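Gostier method

From the robot methods pages. Last looked over 1/1/26 by Noeline Ormsby.

The Gostier method is a way of teaching a robot arm to pick things up and put them somewhere else, using nothing but simulated practice, where the practice room gets messier as the arm gets better. I've been fond of it for a long while, so I'd better say at the start that this article leans a bit my way. I've tried to be fair about the weak spots, and there's a whole section on them further down.

Name

Gostier was the name of the folder the first version lived in, and it stuck. The task set that goes with it is called Stokus, and people mix the two up all the time (I did it myself in the first draft of this page). Gostier is the training recipe. Stokus is the collection of table-top tasks you run it on. You can use either without the other, and plenty of people use Stokus with a completely different recipe.

Background

Simulated training has one great attraction, which is that you can have as much of it as you can pay the electricity for. An arm on a screen never wears out a gearbox. The trouble is that an arm trained in a spotless simulated room gets used to spotlessness. It learns that tabletops are one flat colour, that boxes are always the same box, and that light always comes from the same place, and then it meets a real bench with sawdust on it and goes to pieces.

The usual cure is to change everything at random: colours, textures, lighting, where the camera sits, how heavy things are. This is known as domain randomisation and it does work, up to a point. My own complaint about it was always that a learner thrown into full chaos on its first day spends ages learning nothing whatever. I watched training curves lie flat on the floor for days at a time and drank a lot of tea.

The Gostier method is a kind of curriculum, so it belongs to the same family as other approaches that start easy and get harder. What sets it apart is how it decides when to move on and what it is allowed to change.

How it works

Every task starts off in a plain version of the room. There's an arm, a table, a container and a few loose objects. The arm is given its goal (say, get the small object out of the box and leave it on the table) and has its goes at it.

The room's features are sorted into groups. Looks come first: wall colour, floor pattern, the finish on the tabletop. Next comes clutter, meaning blocks and boards that have nothing to do with the job, and grit. After that it's the container itself, with its height, its panels and its rim. Last of all is the physics, so friction and weight and a bit of slop in the joints.

A group is only loosened once the arm is managing the task fairly steadily with the group before it. If it starts failing a lot, the last group to be loosened is tightened again, though never all the way back. That last bit matters more than it sounds. Early on we let it tighten completely, and the thing would seesaw for ever between a tidy room it could handle and an untidy one it couldn't.

There are nine steps of looseness in each group. I'm often asked why nine, and I wish I had a grand answer – it was what fitted comfortably on the settings page, and more steps made no difference that we could measure.

The grit

People always ask me about the grit, so it gets its own heading. It's a scatter of very small dark specks laid over part of the tabletop. In most Stokus rooms the specks can't be pushed about and weigh nothing. They're purely there for the camera to cope with.

The idea came out of a run in which the arm had become very good at finding objects by looking for any change of colour against the table. That's a perfectly sensible trick in a clean room and a hopeless one in a workshop. Once the specks went in, its success dropped like a stone and then climbed back over the next stretch of training, and what it had at the end was far more use. We make the scatter uneven on purpose. An even one turns into just another tabletop pattern, and the learner gets used to it in no time.

Furniture in the background does a similar job. Stokus rooms may have bare walls or they may have something tall at the side, a server rack for instance, with its little lights. The arm has no business with any of it. It just has to learn to leave it alone.

Why boxes are hard

Picking a cube off an open table is about the easiest thing you can ask of a gripper. Put the same cube in an open box and you've got walls to think about. The fingers have to come down fairly straight, the wrist mustn't clip the rim, and from a low camera the front wall hides much of what you're after.

The low camera is a Stokus habit. Plenty of task sets look down from above, where you can see right into everything, and I do understand why, as it makes life simpler. But a lot of real set-ups have a camera at bench height or even a touch lower, because that's where there was somewhere to clamp it. So a good share of the Stokus views are low ones, and the learner has to work from a sliver of colour showing over an edge.

Results

The main published run used 200 task variations, of which 39 were held back and never shown in training. On those held-back ones, arms trained the Gostier way did noticeably better than arms given full randomisation from the start, and they got to a usable standard in roughly 60 per cent of the training time. The biggest gain was in box tasks with low views. On open-table tasks there was hardly anything in it, and if that's all you need I'd say don't bother with the extra fuss.

The Hayashi variant drops the last group, physics, and puts all its effort into looks and clutter. It's quicker to set up. It's also a bit brittle once the objects get heavy. I use it myself for anything light, and I know that's slightly disloyal.

Plometti is a separate piece of work that gets lumped in with ours. It chooses the next room by guessing which one the arm will find most instructive, where we go through the groups in a fixed order. In side-by-side runs the two finished close together. Plometti was ahead when there were lots of different containers, and Gostier was ahead when clutter was the main trouble. I would love to see someone join the two properly, and I'd be very happy to lend a hand!

Criticism

The commonest criticism is that the order of the groups was picked by hand, and it was. We tried a few other orders and kept the one that gave us the least grief, which isn't much of a theory. Somebody with more patience might find a better order, or find that it barely matters.

A second one is that the simulated rooms look simulated. Shadows are soft and simple, the walls are plain, and the floor tiles are much too regular for any building I've worked in. I used to worry about this a great deal. These days I worry less, as most of the failures we've traced on real arms had to do with contact (slipping, nudging, catching on a rim) and very few with how the walls looked. Still, it's a fair point, and glossy or see-through objects remain a proper headache.

The third is mine. The rule for moving on depends on a success rate, and the success rate depends on what you call success. In the first version an object counted as picked up once it had left the bottom of the box. The arm found out that it could trap the thing against a side wall and drag it upwards, which scored nicely and was useless. The rule now asks for the object to be held clear of the rim for a short while. There are bound to be other loopholes, and I'd be glad to hear of any.

Using it

If you want to have a go, start with one arm, one container and a couple of blocks, and leave the settings alone until you've seen a whole run through. Save a still from every room as the groups loosen. Numbers will tell you that something's gone wrong, but a still will quite often tell you what, and I've found objects sunk into tabletops and boxes facing the wrong way just by flicking through them.

Keep your held-back rooms somewhere you can't get at them easily. I say this with feeling, having once trained on mine by mistake for most of March.

See also: Stokus task set; Hayashi variant; Plometti; domain randomisation; curriculum learning.
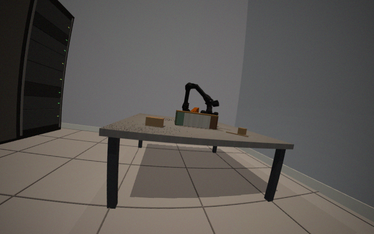
The box rooms are the ones I'd try straight after your first run, with the blocks left out on the table and the grit turned up about halfway. Give them longer than you think they need, and don't touch the friction settings until the arm can clear the rim without bumping it.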